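Hi Despina, hi all,

Despina Alexiou wrote:
> Picked up an old workstation for the Margaritis build and want to
> swap the Xeon. I've never done a socket with bare pins. How scared
> should I be, and do I need to strip the whole case?

Not very scared, and no! I did mine on the bench in June and left the board right where it was.

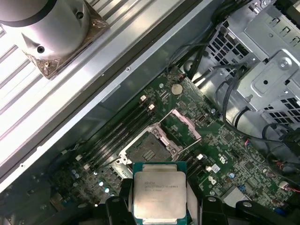 The E5 Xeon over the open socket.

Get the lever and the load plate well up out of the way first, then bring the chip in dead level by its sides. Mine came from Sesteck for 30 dollars (Orlando reckons I was robbed) and I wasn't keen on buying a second one.

Lay the tower on its side too. Mine went over with the panel off so everything faced up, 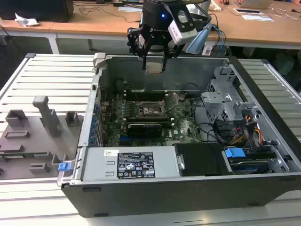 and that way gravity is on your team, which it never is when you're crouched under a desk with a torch in your teeth. Tie any loose cables back while you're there.
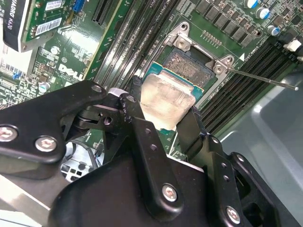
Now, the pins. They're in the board on these, so don't touch them, don't blow on them, don't wipe them with your sleeve (sorry Margus). They're tiny gold things packed in so tight that you'd have a miserable evening straightening even one. Check for the triangle on the chip corner before you lower it.

Memory can wait till the chip's locked down. I left my slots bare and it gave my knuckles a lot more room.

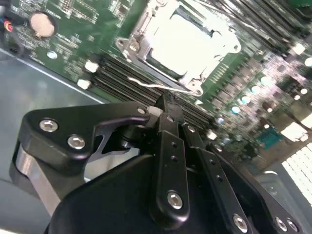 PASTE AND COOLER

Small blob in the middle, cooler straight down, screws in a cross pattern. Shout if you get stuck, I've got a spare tube.

Melina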